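Home | About | Archive | Contact

What did the Hukberg vote get us?

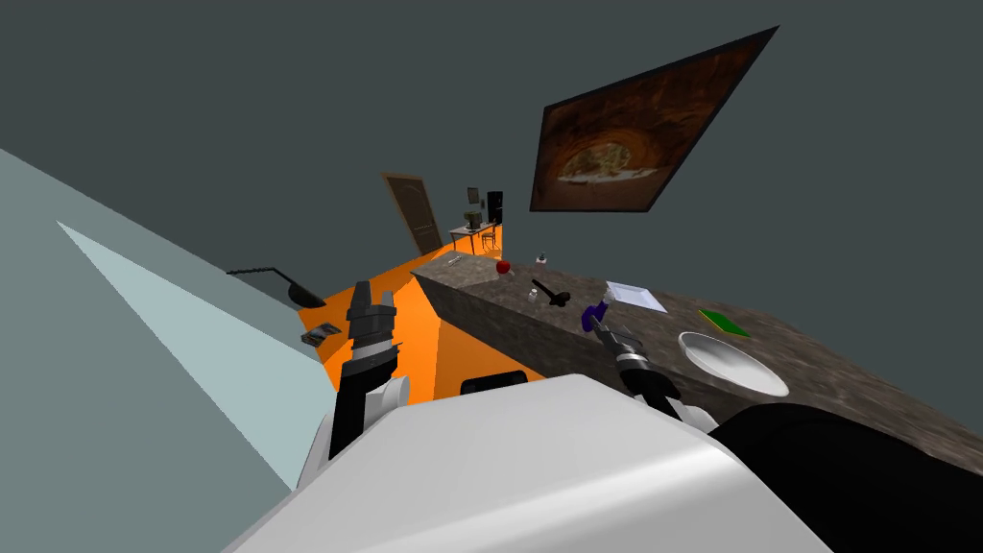 Gray countertop, orange floor.

The local says the Hukberg deal is a win. Maybe. I read all 95 pages, and the raise is 7 cents an hour until January. Conall Sheehan calls that "a foundation" -- he doesn't work nights. The dental plan has a 164-day wait. I voted no and I'd do it again.

Recent posts
Dues went up again
Refugio Serrano on the Jarnier lockout
Who counts the ballots?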